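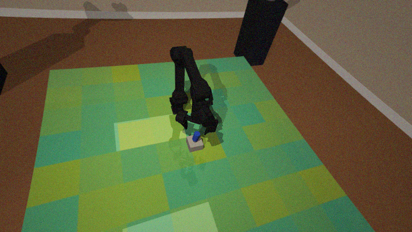
Wian Dlamini wrote in to ask whether the list covers retired ink colors as well as current ones, and whether it could be printed for a craft room wall. Yes to the first. The second is possible, but it runs to a lot of pages.

Flarker is a table of ink and cardstock pairings for card makers. Each row records one ink stamped on one cardstock, with notes on how it looked after drying overnight. The table has 3,026 rows and covers 40 inks. It started as a swap between five stampers who were tired of buying pads that turned muddy on kraft.

The file is flarker.csv, UTF-8, comma separated, one header row. Open it in any spreadsheet program. If the accents in Đoàn come out garbled, import the file and pick UTF-8 by hand.
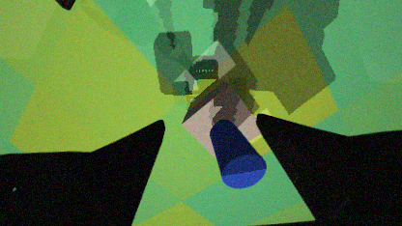 Columns

ink: name as printed on the pad lid
maker: Cevico, Đoàn or Umard
type: dye, pigment or hybrid
retired: yes or no
cardstock: color and weight
coverage: 1 (patchy) to 5 (solid)
bleed: none, slight or heavy
notes: free text, often blank

How the swatches were made

Every swatch uses the same solid clear stamp, inked fresh and pressed once on a foam mat. No heat tool was used. Pigment inks on vellum were given a second night to dry, and the notes say so.

Known problems

Coverage scores are one person's opinion and the stampers did not always agree. Older pads had been re-inked, so their colors can run darker than a new pad. Glossy cardstock is thin on entries — only the dye inks were tried on it.

Corrections

Send them to Jaime Mendes with the ink name, the cardstock and what you got. Changes go in every November. Free to use and share for personal or class use; please keep this file with the table.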